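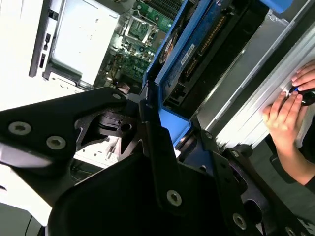

Muammer Tuncer wants to know, before anything else, why this reporting period went into taking computers apart when the proposal talks so much about learning. He put the question in his comments on the draft, and it deserves to be at the top.

The short reply is that the learning is done on disassembly, and a desktop computer is a fine thing to disassemble. It has screws, latches, trays and cables, and the cables never lie the same way twice. The longer reply is the rest of this report.

Zendano: progress report to Zurnham, second period

Where we stand

The proposal promised a method by which an arm picks up a disassembly step from a person working at the same chassis, with corrections made on the spot. We call the method Waaka. It was named before anyone had to say it in meetings.

Waaka records a step as a short chain of contacts (touch, grip, load, release) and throws away most of the path in between. When a person steps in, the correction is attached to the contact it interrupted and the rest of the chain is left alone. In the first period we kept the whole path, and the arm faithfully learned every hesitation of the people teaching it. It became very good at hesitating.

The log now holds 1557 contacts across 4 step types: cable release, tray removal, panel handling and bracket clearance. The proposal had a fifth, fan removal. We have moved it to the next period, where it can be somebody's September.

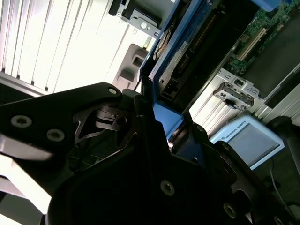

Reading time for the remaining sections: 3 min

What the method does well

Trays. A blue plastic drive tray is a generous object. It is stiff, it slides in one direction and it stands out against gray metal. With 50 demonstrations the contact chain for tray removal settled down and further demonstrations changed very little. We kept collecting them for a while anyway, mostly for morale.

Corrections are cheaper too. Under the old scheme, one intervention meant recording the step again from the beginning. Under Waaka the person fixes the bad contact and the arm carries on from there. The teachers like this a good deal more. One of them has stopped sighing into the audio channel, and the transcripts are shorter for it.

What it does less well

Wrist view. The wrist camera sees a great deal of the gripper, and the gripper tends to sit in front of whatever matters most. We knew this when we wrote the proposal and described it there as "a rich source of self-occlusion data." We stand by the wording. For bracket clearance, where the contact happens behind the finger plates, the model is mostly guessing from force, and its guesses are only fair. The fixed view we requested in the first period has been approved and we look forward to its arrival in our lifetimes.

Cables. A SATA cable has no opinion about where it would like to be. Waaka handles the grip reasonably well. The load phase is the trouble: the arm pulls along the line of the cable as it sees it near the fingers, and a cable that curves further back takes the pull somewhere else. We tried a simple fix, a small sideways test motion before the real pull, and we are keeping it. It looks like a man checking whether a door is locked, and it has cut the number of corrections per release. 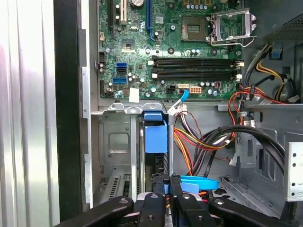
Cable release: SATA cable held between the fingers, drive tray and cage below the board.

We have asked the Grundunport group to run the same step on their own machines, with their own teachers. They have agreed in principle. We are now discussing the principle.

Spending

Under budget on hardware, over on chassis. The supplier sells used desktops in mixed lots, so we own several models we did not want. They have gone into the held-out set, which is larger and nastier than planned.

Next period

Fix the load phase for curved cables. Add fan removal. Collect a further 500 contacts, with priority to bracket clearance once the second view is in. Send the log format to Grundunport with proper documentation, including an explanation of the field called "misc2," as soon as we find the person who added it.

We request no change to the end date. We do request that the milestone now reading "autonomous disassembly" be amended to "autonomous disassembly of the parts listed in the annex." The annex is attached and fits on one page.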